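From: Noémie Dhillon
To: dyers list
Subject: Re: Vinegar or citric acid for wool?

> I've always used white vinegar, but the smell fills the house.
> Has anyone switched, and how much citric acid do you use?

I switched in November. For 200 g of dry wool I use 2 teaspoons of citric acid, dissolved in a cup of hot water before it goes in the pot. Color takes up the same as before, reds maybe a little faster.
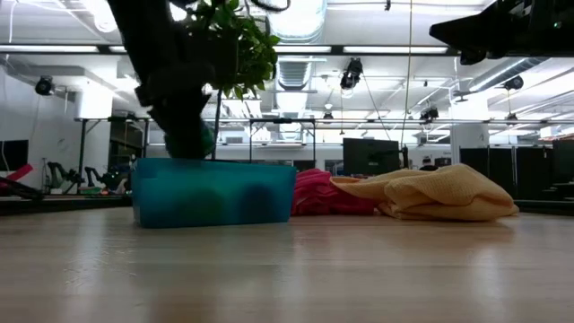

Heat matters more than the acid. Keep it just under a simmer and let the yarn cool in the pot overnight. None of this works on cotton, so check the label on blends. The Guo sock yarn is mostly wool and does fine. I haven't tried the Pruken.

Noémie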